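O armário acabou. E agora, onde penduro a camisa?

Viver com a roupa à vista, numa arara ao lado da cama. Experimentámos, com resultados mistos

Texto: Silvia Paulík
Outubro 2018

Primeiro foi o armário embutido, que cheirava a humidade e levou fim nas obras. Depois o roupeiro da minha avó, que não passava na escada. Sobrou a arara. Um varão cromado, uns tubos, meia hora de montagem (uma hora, vá) e a roupa toda cá fora, à frente de quem entra no quarto.

Não sou caso único. Cada vez mais quartos pequenos dispensam portas e gavetas. Poupa-se espaço, poupa-se dinheiro. Perde-se o direito à desarrumação, porque num varão aberto vê-se tudo: o casaco que não se usa desde fevereiro, a camisa torta no cabide, a manga do avesso.

Comecei pelo mais óbvio, as peças de todos os dias. Um casaco cor de camelo, um preto de fecho, uma camisola amarela com debruns pretos que é a alegria do varão inteiro.

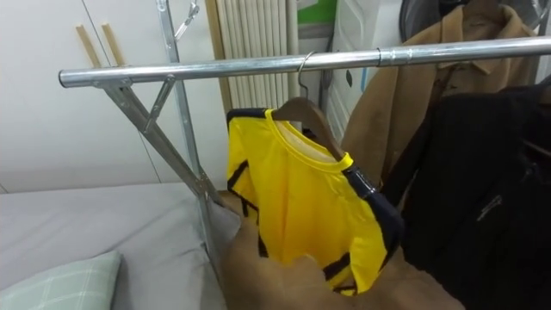 O erro de principiante é pendurar tudo. Eu pendurei. Malhas, calças de ganga, até um roupão. Ao fim de uma semana já não conseguia correr os cabides para o lado e as camisas saíam de lá mais engelhadas do que tinham entrado. Tirei metade. As malhas foram dobradas para uma caixa, as calças para a cómoda do corredor, o roupão para trás da porta da casa de banho, onde sempre devia ter estado.

Regra que ficou: entre duas peças tem de caber a mão. Se não cabe, sai uma.

Segundo assunto, os cabides. Parece conversa de quem não tem mais que fazer mas muda tudo. Os de arame que vêm da lavandaria deixam bicos nos ombros, fora com eles. Os de madeira, com ombro largo e inclinado, são para casacos e para o que tem corpo. Pesam e ocupam, é verdade. Os de plástico servem bem para t-shirts e camisolas leves, e num varão curto ganha-se um bom palmo só com a troca.

Na Sarkar, uma loja de bairro onde fui três vezes no mesmo mês, vendem-nos avulso e deixam levar a peça para experimentar. Levei a amarela. A gola é estreita e elástica, e num cabide grande demais fica com os ombros espetados. Conselho que me deram ao balcão: enfiar o cabide por baixo, pela bainha, nunca forçar pela gola. Fiz sempre ao contrário, a vida toda.

E pendurar com a cama por perto dá jeito. Estica-se a camisola em cima do edredão, mangas abertas, mete-se o cabide, levanta-se pelo gancho, já está. Quem faz isto de pé, no ar, com a peça a fugir para um lado, acaba com metade do tecido no chão. Atenção às almofadas, que atrapalham mais do que se julga.

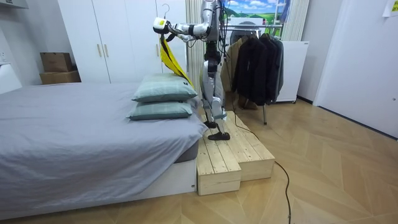 Tatiana Trnka não está convencida. Escreveu-nos a dizer que viveu três anos com um varão ao pé da cama e que o pó ganhou sempre: «Os ombros dos casacos escuros ficavam cinzentos. Pus um lençol por cima e ficou a parecer um fantasma no quarto. Voltei ao armário e durmo melhor.»

Tem razão no pó. Nos casacos pretos nota-se logo. A minha solução é preguiçosa, escova ao sábado não, escova quando calha, e capas de tecido só para o que se veste duas vezes por ano. A Lã, que faz capas de algodão por medida, tem umas curtas que tapam só os ombros. Funcionam. Não são bonitas.

Há também a questão do sítio. Encostar a arara ao radiador é tentador, o canto costuma estar livre, mas no inverno convém deixar folga entre o metal quente e o tecido. E o pé da estrutura deve ficar fora do caminho de quem se levanta às escuras. Digo isto com uma nódoa negra na canela.

Quanto à ordem, cada um tem a sua. Por cor é o que fica melhor à vista. Por comprimento é mais prático, o espaço debaixo das peças curtas aproveita-se para sapatos ou um cesto. Eu uso por frequência: à mão o que visto sempre, na ponta o que visto pouco.

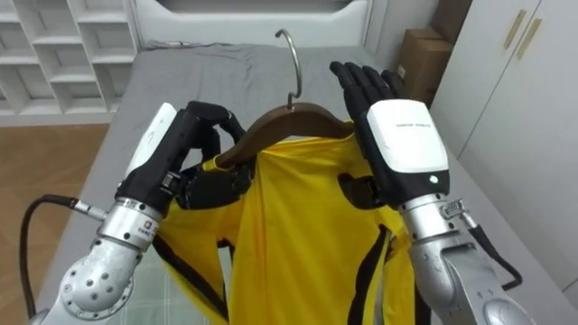

O teste dos ganchos aprendi-o tarde. No início da estação viram-se todos para o mesmo lado. O que se veste volta ao varão com o gancho ao contrário. Passados uns meses, o que nunca virou dá-se, vende-se ou guarda-se noutro lado. No meu caso sobraram quatro peças por virar, e uma delas tinha ainda a etiqueta. Vergonha.

Contas feitas, a arara ficou. Uma Pravach de tubo redondo, com junta a meio, que é preciso apertar de vez em quando senão o varão começa a fazer barriga. Apertei-a onte à noite. A amarela voltou para o meio, entre o camelo e uma camisa azul que ainda não decidi se dou.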